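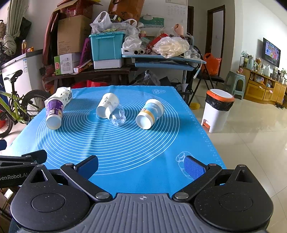 Maricel Saludo wondered, in her comments on the January draft, why anyone would pay for a comparison of grippers that ends with paper cups. Fair enough. The short answer is that a paper cup on its side shows up a bad pair of fingers faster than anything on the Korness list, and costs less to replace.

Progress report, 03/04/2020
8 min read

So far we have logged 203 grasps with the hand-held unit, against a target of 2,340. I would call this a slow start if the plan had not called it a fast one. Roughly 40 were thrown out for bad timestamps, a fault we traced to the Plimov controller and then, less happily, to my settings for it.

Soft finger pads beat the hard ones on cups. The hard set won on nothing except price – a category Rhydian Watkins asked us to keep in.
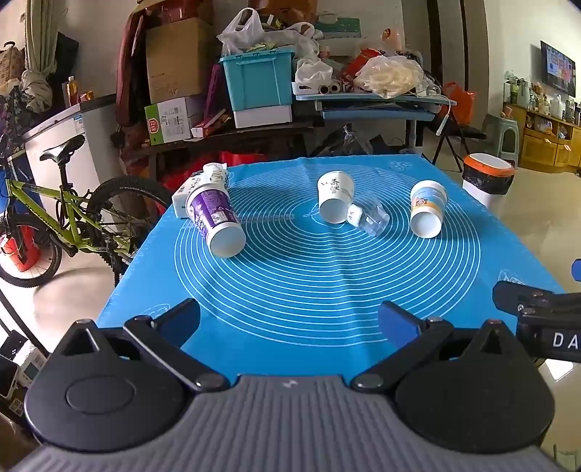
The next block compares two closing speeds with the pads left alone, so that we change one thing at a time, as promised in the proposal and forgotten soon after. Kiiskinen have agreed to lend their second controller until the end of the block. Their first is still with us, and they have been polite about it.

Spending is under budget, mostly through the Plutix arm not having arrived. I would like to move that money to pads and storage, and need a yes from Rhydian before I order.

3 comments
2 shares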